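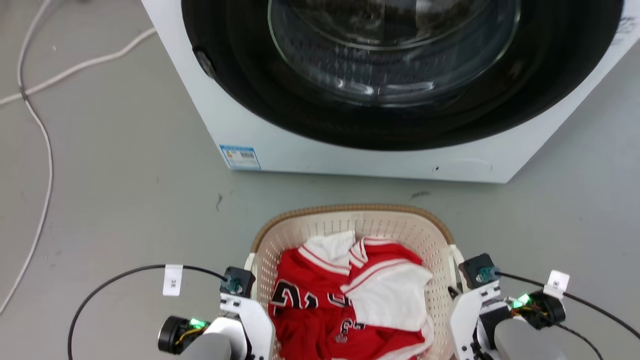
Workshop and household tips: scheduled scripts on a shared PC

Last updated 07/03/2025

These notes cover a single Windows machine that several people use, with a few scripts running on a timer: a nightly copy of the documents folder, a cleanup of the scanner folder, a label print run for the workshop. They assume you can already write a batch file or a short PowerShell script. Getting it to run unattended is the part that takes the time.

Use a separate account for the tasks

Create a local account that does nothing but run scheduled jobs. Give it rights to the folders it needs and no others. If the tasks run under your own account, they stop the next time you change your password, and Task Scheduler will only say so in the history tab, which is often switched off.

The account needs the "Log on as a batch job" right. Windows normally grants it when you save the task with stored credentials. If a policy removes it later, the task fails at the next start.

Turn task history on

Open Task Scheduler, select the library, and choose Enable All Tasks History in the right-hand pane. You need to be running it as administrator. Do this before creating the first task.

Never use mapped drive letters

A drive letter belongs to a logon session. A task set to run whether or not the user is logged on gets its own session and will not see your S: drive. Write the full network path in the script:

\\serra\backup\documents

On our network Serra is the storage box in the hall cupboard and Samatar is the workshop PC. Use the machine name if name lookup is reliable. If it isn't, reserve an address for the storage box in the router and use that.

If a program refuses a network path, use pushd in the batch file. It maps a temporary letter for the session and popd releases it.

Set the working directory

The "Start in (optional)" field should not be treated as optional. Left blank, the script usually starts in the Windows system32 folder, and any relative path resolves there. Do not put quotation marks around the path in this field, even if it contains spaces. Quotation marks are correct in the "Program/script" field and a source of errors in this one.

For a batch file, the first line after echo off can be:

cd /d "%~dp0"

That moves to the folder the batch file is in. The trailing backslash is already part of the value. In PowerShell, use $PSScriptRoot for the same purpose.

Calling PowerShell from a task

Put powershell.exe in the program field and the rest in the arguments field:

-NoProfile -NonInteractive -File "C:\Scripts\reline.ps1"

-NoProfile stops a change to someone's profile script from altering the job. -NonInteractive makes a prompt fail with an error instead of waiting for a key. Use -File in preference to -Command, as the exit code comes back more predictably. If the execution policy blocks the script, sign it or set the policy for the machine.

Reline is our own script for tidying text exports from the workshop scale. It strips blank lines and rewrites the line endings. The first version asked for confirmation on overwrite and sat waiting for three nights.

Write a log for every run

Redirect both output streams in the batch file:

call job.cmd >> "C:\Logs\job.log" 2>&1

The order matters. If 2>&1 comes first, errors go to a console that no one is looking at.

Start each run with a line giving the date and time. In PowerShell:

Get-Date -Format "yyyy-MM-dd HH:mm:ss"

Avoid %date% in file names. Its format follows the regional settings of the account, and a format with slashes is not valid in a file name. A script that works under an Australian login can fail under the task account if that account was left on the US default.

Clean up the logs

Keep logs for 10 days and delete the rest:

forfiles /p "C:\Logs" /m *.log /d -10 /c "cmd /c del @path"

This goes by the date last modified. A single log that is appended to every night will never be old enough, so use one file per run. We found this out when one file from the label job had reached 115 MB and Notepad took a good while to open it.

forfiles returns an error code when it finds nothing to delete. Don't make it the last line of the script or the whole task will show as failed.

Copying folders with robocopy

Robocopy is included with Windows and handles interruptions well. The defaults for retries are unsuitable for a nightly job. One locked file can hold the run until morning. Set both values:

robocopy "C:\Shared\Documents" "\\serra\backup\documents" /E /R:5 /W:10 /NP /LOG:"C:\Logs\docs.log"

/R is the number of retries and /W is the wait in seconds between them. /NP leaves out the progress percentages, which otherwise fill the log.

Be careful with /MIR. It deletes anything in the destination that is not in the source. Run the command with /L added first. It lists what would be done and changes nothing. When we moved the scans folder, the /L run listed 971 files for deletion. The source path had a typing error in it.

Do not end a quoted path with a backslash. Robocopy reads the backslash and the closing quotation mark together and treats the remaining switches as part of the path.

Exit codes

Task Scheduler shows whatever the script returned. Most programs return zero for success. Robocopy does not follow this: one means files were copied, and any value below eight means no copy failures. Convert it at the end of the batch file:

if %ERRORLEVEL% GEQ 8 exit /b 1
exit /b 0

Put these lines directly after the robocopy command. Most commands placed between them can overwrite the value.

Prevent overlapping runs

On the Settings tab, set "If the task is already running" to "Do not start a new instance". Also set a limit under "Stop the task if it runs longer than". The default is three days, too long for a job that should finish before breakfast.

If two different tasks write to the same folder, put them in one script and run them in order. Staggered start times work until one job runs late.

Power settings on laptops

New tasks are set to start only on AC power. Clear that box on the Conditions tab if the job must run on battery. To wake the machine, tick "Wake the computer to run this task" and also allow wake timers in the power plan. Both are needed. A wake timer won't start a machine that has been shut down.

Tick "Run task as soon as possible after a scheduled start is missed" for backups. Leave it off for anything that prints. The label printer (a Trison, bought second-hand) ran a week of missed jobs in a row in February after the PC had been off.

Export the tasks

Right-click the task and choose Export. It saves an XML file. Keep these with the scripts, in the folder that gets backed up. To restore one on a new machine:

schtasks /create /tn "Docs copy" /xml "C:\Scripts\docs-copy.xml" /ru taskrunner /rp *

The asterisk makes it ask for the password. The password is not in the exported file, and neither are the folder permissions, so note those in a text file alongside.

Test it the way it will run

Double-clicking the script proves little, as it then runs under your account, with your drives and your profile. Log off, log on as someone else, and start the task from Task Scheduler with Run. Then read the log. Check the Last Run Result column, pressing F5 first, as the list does not refresh on its own.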